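I paid 300 dollars for the Pavo reissue box and I've played it twice. The first two Gisora albums never needed a remaster! They were loud, muddy and a bit out of tune, and I loved them that way – my old tape still sounds bigger than this thing.

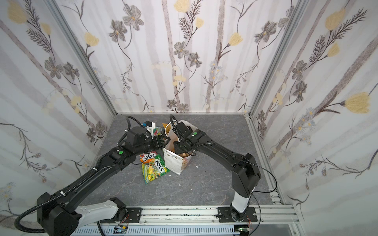
Mishra wrote in to say the new mix finally lets you hear the bass, and that anyone who missed it in March at the Clillthorpe show was standing in the wrong spot. Fine, the bass is nice. But I want the guitars back up front where they were, hiss and all, and I'd trade the whole box for a plain repress.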